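Jeltside workshop notebook
Last updated: 18th September

Cell 2, Torel arm: unplanned contact during seam approach

Entry covers the stop this morning, what we found and what I have changed. Kevin Mamani was on the pendant, I was at the bench with the logs.

Job was the Salazar panel routine, same program as before the break. The arm picks up the probe, goes to the standoff position over the joint, takes a wrist camera reading to find the joint line, then comes down and traces it. Standoff is set to 100 mm above nominal. It had done 9 approaches without complaint. On the next one it went past the touch height and kept pushing until the force limit tripped. Protective stop, brakes on, red lamp. No one inside the fence. Kevin hit the e-stop as well, which was right, and we left it pressed while we looked.

Peak force in the log is 476 N. The limit is meant to be 400 N, and even that is far too high for a probe touch. It is the handling limit for the gripper job and it should have been swapped out when the tool changed. The overshoot past 400 is the stopping distance, I think, but I want to see the raw trace before I write that down as fact.

Damage: probe tip bent, holder cracked at the clamp screw. Panel has a shallow dent next to the joint. Arm joints checked by jogging each one slowly through its range, no noise, no odd current. Wrist flange runs true on the dial gauge as far as I can measure with ours.

Why it went too far. The line finder gives two things, the position and angle of the joint and a width. The width is used to correct the height estimate: wider line means closer camera, narrower means further away. That was put in last December when we were getting panels bowed in the middle, and it worked well enough on joints that have the same width from end to end. It has no idea what to do if the width changes for any other reason.

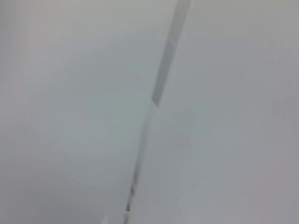

The fit takes one width for the whole line and it weights the lower half of the view more heavily. If the lower half is thin, the estimate comes out thin, the height correction says the panel is further off than it is, and the arm is told to come down to meet it. Nothing in the chain checks the corrected height against nominal. I had assumed there was a clamp on it. There is a clamp in the version we run at Jamivcombe but it was never merged here.

Contrast and focus are both poor as well. The lens is fixed and standoff is inside its near limit, so everything is soft. The finder returns a confidence score and the score was fine, but it only measures how straight the line is. A straight blurred line with the wrong width scores very well.

Kevin asked if the colour could help, as there is a faint reddish-brown edge low down on the thin part. Might be tape residue, might be rust, might be the sensor. I would not build anything on it. The finder works in grey only in any case.

Repeat tests, done with the probe removed and a foam block on the flange, reduced speed, Kevin holding the enable switch:

Same panel, same pose, height correction on: asks for a target below the surface. Stopped by hand before contact.
Same panel, same pose, correction off: stops at nominal touch height.
Plain joint offcut, correction on: normal.

So the fault repeats and it is the correction. I am happy to rule out the encoder and the tool offset. Tool offset was rechecked against the pin anyway and had not moved.

Changes made:

Height correction switched off in the cell 2 config. Bowed panels are not to be run until it is replaced.
Force limit for the probe tool now loads with the tool, and the program will not start if the tool and limit do not match. Tried it with the wrong tool selected and it refused to start.
Clamp copied across from Jamivcombe. Not tested yet, so not relied on.

Still to do:

Split the line fit into upper and lower halves and reject if the widths disagree. Kevin has this.
Move standoff back until the lens can focus, and redo the hand-eye calibration after.
Order a probe holder. The spare in the drawer is for the old flange and does not fit.
Pull the raw force trace and work out the stopping distance.
Near-miss form. Half filled in, needs the serial number off the controller.

Cell 2 stays locked off at the isolator, key is in my drawer. Manual jogging only, with two people present, until the clamp has been tested.

2 comments · 0 shares

This site uses cookies to keep you signed in. Accept | Settings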